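Basket packers wanted, Woditberg

Finon is looking for two people to pack shopping baskets for the July round. The work is what it sounds like. You get a red plastic basket, a pile of snacks and household bits, a few bottles, and the rest of the morning.
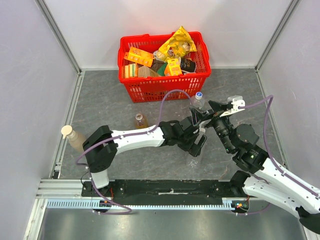
Do I need experience in a store?
Any background is fine, including none. If you have ever put a bag of chips under a water bottle and regretted it, we count that as training.

Pay is 387 a week, lunch included, though lunch is mostly snacks. You should be comfortable standing, patient with boxes that refuse to lie flat, and able to keep an upright bottle upright. Opinions on where the chip bag goes are welcome — everyone here has one, and Filip, our packing guide, devotes far too many pages to it.
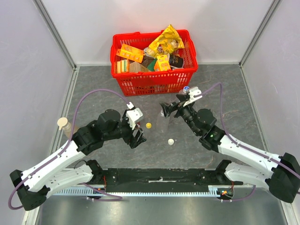 You'll also put things back at the end of the day, caps included. Small caps roll, and the floor at Drundau has claimed a fair number of them.

Write to Sânziana Ursu at the Finon desk, Drundau building, room 333. Two or three lines about yourself will do. Please leave out the word "passionate."

Posted 2025-06-16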